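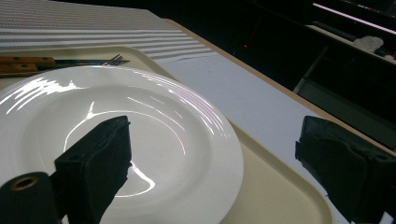
2-minute read

Why Is It So Hard for a Robot to Set the Table?

By Etelka Gál

You have probably been told to set the table. You may have sighed loudly. Then you put down a plate and a fork and wandered off, and at no point did you think, "Wow, what a difficult piece of engineering."

A robot would like a word with you.

Take a dinner plate. It's wide, shiny and slippery, and it has no handle. Your fingers can sneak under the rim, feel the weight and squeeze a bit harder if the plate starts to slide. Plenty of robot hands have only two fingers, and many of those can't feel a thing. Try picking up your lunch in oven mitts and you'll get the idea (ask first, and use a plastic plate).

Now take a fork. It's thin, and it lies flat, so there isn't much to grab. A finger that is good at hugging a plate can be hopeless at pinching a fork. Engineers call this a trade-off. Your grandmother calls it wearing rain boots to ballet.

So how do you find out which fingers are best? You try them. One way is to skip the robot at first and let a person hold the gripper, which is the "hand" part, by a handle.

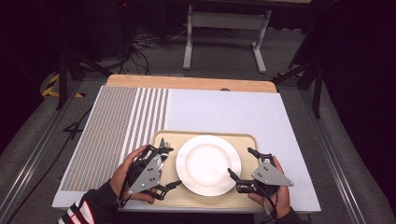
With one gripper in each hand, a person can do the job at a sensible speed and notice what goes wrong. Does the fork twist? Can one gripper steady the plate while the other brings the silverware over?

Say you want to compare two kinds of finger pads, which we'll call the Okano and the Farkas. To be fair, you'd use the same plate, the same tray and the same fork for both. You'd do 45 tries with each pad, 90 in all, and write down every single drop. Yes, even the embarrassing ones. Those are the useful ones.

Shiny plates bother cameras, too. A bright reflection moves when the camera moves, and a computer may take it for part of the plate. You learned to ignore reflections when you were a baby, and you didn't even get a certificate.

Try it at home: Tape a craft stick to each side of a clothespin and pick up a spoon. Next, wrap the sticks in a rubber band and try again. Which one drops the spoon less?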